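How to compare two sets of gripper fingers on a two-arm table

Last updated 2019-05-31 by Lingyun Qin

In our lab we change gripper fingers quite often, and for a long time we decided which ones are better only by feeling. One person liked the soft ones, another person liked the stiff ones, and both had good arguments. This page explains the test we use now. It takes one afternoon and it needs no special software except a controller which can record the motor current.

The test is made for cloth. If you mostly pick up boxes or bottles, the steps are the same but your results will be different from ours.

What you need

Two arms on one table, with the same controller version on both
Two sets of fingers (we compared the Fleseo soft pads with the Stockdale flat fingers)
One folded cloth, and a basket to put it in
A small scale, or a known weight
A sheet for writing down the results, on paper is fine

Step 1. Fix the arms and check the frame

Tighten all the screws of the frame before you start. We skipped this the first time, and the base of one arm moved a little in every run, so we had to throw away the morning's work. Push each base with your hand from the side. If you feel any movement, tighten again.

Move both arms through their full range once, slowly, and look at the cables. They must have enough length at the elbow when the arm is stretched toward the middle of the table.

Step 2. Set the closing force

Use the same force for both sets of fingers. Our controller is the Neteck, and its force setting goes from 0 to 100. We use 45. Lower than this, the flat fingers lose the cloth. Much higher, and the soft pads bend outward at the tips and hold less well than before.

Write the number on your sheet. Tuva Strömberg once repeated my test with a different value, and we spent two days looking for a mistake which did not exist.

Step 3. Teach the start position

Put the cloth flat between the arms, folded, with the basket behind it. Bring each gripper down until it is just over the table, on its own side of the cloth, and save this as the start position. You do not need to make the cloth perfectly smooth. In normal use it will have some wrinkles, and a test with an ironed cloth tells you very little.

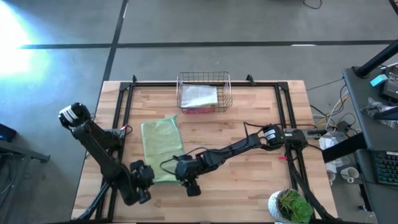 Step 4. Run the edge pick

The edge pick is the most difficult part for any finger, so do it first. Close one gripper on the edge of the cloth, lift it to the height of your hand, hold for five seconds and lower it again. Write one of these words: held, slipped, missed.

Do the whole series with one arm, then the same series with the other arm. After this, exchange the fingers between left and right and repeat. This is boring, but our left arm has an older motor in the wrist, and without the exchange we would have blamed the fingers for it.

Step 5. Run the basket placement

Pick the cloth with both arms and release it over the basket. Look at the release more than at the lift. Soft pads can stick to the cloth for a moment and pull it back over the wire. If this happens, open the gripper more slowly before you change anything else.

Step 6. Read the current log

Export the log and look at the peak value at closing. Our log had 1,347 lines after a full afternoon, so use a filter on the gripper motor only. A peak that rises during the day usually means that the pads are dirty. Wipe them with alcohol and continue.

What we chose

We kept the Fleseo pads for cloth and the Stockdale fingers for everything else. Kerstin Solberg prefers the Stockdale for cloth too, with a thin rubber tape on the inside. I will test this version in July and add the results to this page.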